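Home | News | Automation | Letters | Events | Subscribe

Automation Notes

Zoklow's dropped-block fault: a fix, or a new number?

March 11, 2026

The block-sorting cell at Brastance's Plollatholm site is running again after a fault that left it reporting successful picks with nothing in its fingers. Zoklow, which supplies the controller, calls the matter closed. Readers who have followed this column for a while will guess that we don't.

The trouble showed up in an overnight run of 100 picks. By the log, every one of them went through. In the morning the destination bin held 58 blocks. Most of the missing ones were still in the bin they had started in, and a few were on the table. The software, called Eren, had marked each pick as done and moved on to the next.

Zoklow's account is that Eren judged a grip by how far the fingers had closed. If they stopped at the width of a block, a block was assumed to be there. That holds up until a block slips out late in the lift, after the check has been made and before the arm gets where it's going. The width was read once and never again.
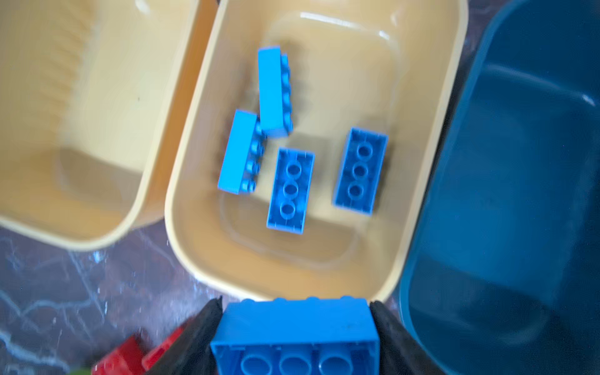

Why didn't the wrist camera catch the missing blocks? The camera was used to choose where to reach and had no part in deciding whether the pick had worked, so a block that fell after the width check went unnoticed.

Brastance has now asked for that to change. In the revised version Eren reads the finger width a second time over the destination bin and compares it with a fresh picture from the wrist. If the two disagree, the arm stops and waits for a person. The company says a repeat run on the new version gave a log that matched the bin.

We have two problems with this. The first is that the repeat was only 50 picks, half the length of the run that failed, and it was done in the daytime with staff standing by. The failed run was overnight and unattended. A cell that behaves while people are watching it tells you something, though not very much about what it does at two in the morning.

The second is the lack of a cause. Reading the grip twice will tell you that a block has been dropped. It won't stop the drop. We asked Zoklow whether finger wear, grip force or lift speed had been looked at, and got back a statement about "improved confidence in pick outcomes." Confidence was never short. The old version was confident 100 times out of 100.

There is a safety side too, and it got one line in the report. The arm was still making full-speed moves while loose blocks lay in its path on the table. Toy blocks won't hurt anyone much. Brastance has said it wants the same controller on heavier parts, and the report doesn't say whether the stop-and-wait rule would go with it.

Zoklow has promised a longer unattended test in April. We have asked for the raw log and a hand count of the bins, taken before anyone tidies up. So far we've been offered a summary.

4 comments | 58 shares

We use cookies to remember your settings and measure visits. Accept | Manage choices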